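27 Nov 2025

I'm writing this with a bag of ice strapped to my left knee and my feet on the radiator, and I could not be happier. We beat Prilik! By 13! I keep saying the number out loud in the kitchen like I'm trying it on. Last season they ran us out of our own gym so badly that people started leaving in the third quarter to beat the traffic, and there isn't any traffic in Plurkuldale.

I want to get it all down before it turns into one of those games where I only remember the score and one good pass.

So. We got to the Jankauskaitė gym early, which never happens, and the floor was already swept and the baskets were down. I love that gym when it's empty. The ball sounds different, kind of round. I shot free throws by myself at the far end, the basket with the tight rim, and missed a whole string of them, and for once it didn't worry me. My legs felt good. I did the long warmup with the bands, all of it, even the side steps I usually skip when Coach isn't looking.

Deividas Paju came in with his little whiteboard and the marker that's been dying since September, and he told us we were starting in the zone. Not man to man, the zone, the 2-3 we've been walking through at practice for weeks and getting wrong for weeks. I saw a few faces. Mine too, probably. We had never once started a game in it. We'd used it for a couple of possessions here and there, when somebody had fouls, and it always had a hole in the corner big enough to park in. He drew it up in this faint gray marker that none of us could really read and said that Prilik's guards love to drive and their shooters have to be left alone before they hit anything, so let's make them pass and think. Then he put the cap back on and that was the whole speech. I like him so much as a coach. He talks less before big games than before small ones.

First quarter: a mess. I have to put that in, because in a month I'll tell this story as if we had it from the jump. We were slow getting out to the wings and their number eleven hit two threes right over me, the second one with me standing there holding my hand up like I was waiting for a bus. I was mad at myself. On offense we were rushing, throwing it into the post before the post was ready. We were down at the end of the quarter and it felt like more than it was.

But then! Liis started talking. She's on the back line in the middle and she can see everything, and somewhere early in the second she just began calling the whole floor, loud, every pass, ball left, cutter, corner, corner, I've got high, and it was like someone had turned the lights on. I've played with her for years and never heard her talk like that. I stopped guessing. If she said corner I went to the corner, and the ball would be coming there, and I'd arrive with it. Their guards drove into the gap and the gap closed. They'd kick it out and we were already moving. She finished with six steals, which I think is her best ever, though she says it isn't and she won't tell me which game was.

We took the lead just before the half on a put-back that bounced on the rim forever. I was on the floor under two people and saw it go in upside down.

Halftime was oranges and water and Coach asking what we saw. He always asks first. I said number eleven wants to go right every time she puts it on the floor, and he nodded and had me shade her that way and send her into the middle where Liis was. I felt about ten feet tall that he used it. It worked, too. She had two turnovers in a row going left and after that she stopped wanting the ball so much.

Other things I'm trying to do right this season, while I'm at it: sleeping, stretching, eating an actual meal on game days in place of a granola bar in the car. The eating part is going pretty well. I've got more left in the fourth quarter than I did last year and I can't think what else has changed, apart from the hill sprints, and I've been faking some of the hill sprints.

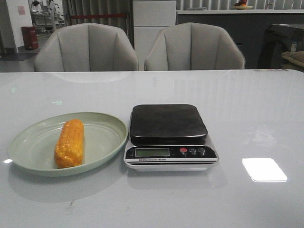
Ear of corn on the green plate, next to the kitchen scale.

Third quarter is when we ran. I wish I could bottle that quarter. Every stop turned into a break, and our bigs were running the lanes, both of them, all the way, like kids let out for recess. I threw a pass from just past our own foul line that I had no business throwing and it dropped right over the last defender, one bounce, layup. The bench went nuts. I pretended it was nothing and jogged back and then couldn't stop grinning, and I forgot where I was supposed to be in the zone and Liis yelled my name so hard the referee turned around.

I should say something about the people in the stands because they were wonderful. It's a small gym and they're close, you can hear single voices. The junior girls were all along the baseline with their shoes off, banging them on the floor on every Prilik free throw. I don't know if that's allowed. It sounded like a hailstorm. There was an old man behind our bench who kept saying "box out" in a very calm voice, whether or not there was a shot in the air, and by the fourth I was doing it in time with him.

The knee thing happened with a few minutes left. I went up for a rebound against their center, who is lovely and very large, and came down on the side of her shoe. It's not bad. It's the same sore spot as always, on the inside, and I walked it off and got it taped and Coach asked me with his eyebrows and I said yes with mine. I went back in for the last stretch. I wasn't going to watch the end of that one from a chair!

They pressed us to finish and we handled it, which may be what I'm proudest of as a team. Last year a press meant panic. We'd throw it to the nearest shirt and hope. Last night we caught it, turned, looked up, and hit the middle, just like the drill, the boring drill with the cones that we all complain about. I take back everything I've said about the cones. Final horn, 13 up, everybody in a pile, somebody's elbow in my ear.

Now the part I've been saving. Winning this one puts us in the Cirko tournament in December. Cirko! The big arena, the one with the hanging scoreboard and 4000 seats, where I went with my dad when I was little and sat so high up that the players looked like thumbtacks. I know most of those seats will be empty for our game, it'll be a morning tip-off and we'll be the first thing on. I don't care at all. I'm going to stand on that floor and look for our old section.

Of course I started worrying right away (it took me maybe as long as the shower). The floor is bigger than ours, or feels bigger, and there's all that open air behind the basket, and everybody says it messes with your shot. So I need to shoot somewhere with space behind the glass. The college gym might let us in on a weekend if we ask nicely. And the zone has to cover more ground out there. The corners in our gym are tight and the wall does half the work for us. At Cirko a good passing team could stretch us until we tear.
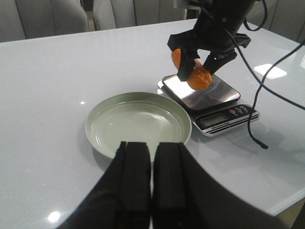 Liis Krūmiņa says I've got this backward, and that a bigger floor is good for us, because longer passes hang in the air and she'd love nothing better than a whole morning of slow, high, skip passes to go and get. She sent me this at one in the morning with no hello. Then another one: stop shading eleven in your head, she's on a bus home, start thinking about who brings the ball up if your knee is stiff.

Fair! She's right about the second part for sure. If I'm slow we need someone else who can bring it up against pressure, and the honest answer is that we haven't practiced it enough. I'd love to see the younger guards get real minutes there. They're quick and they're not scared, and they only need to quit picking up the dribble the second someone waves a hand at them. I'm going to ask Coach if I can run the press break with them on the second unit next week and play defense against it myself, knee permitting. I know all the nasty little tricks by now. They should hear them from me first.

As for the passes, I'm still not sure. I drew it out on the back of the stat sheet, our floor and then the other one, and I moved the five dots around, and there's a spot at the elbow that I can't cover no matter where I start from. Maybe the answer is that I don't cover it and the back line comes up. Maybe we match up man to man after the first pass. I'd like to try both. I've got practice tomorrow, if walking and holding a clipboard counts as practice, and I'm going to bring the drawing.

Stuff to remember: tape for the bag, we used the last roll. Wash the white jersey before the blue one's dry. Ask about the college gym. Call Dad and tell him Cirko, and let him guess first.

The ice has melted all down my shin and into my sock. Going to stretch and then watch the third quarter again.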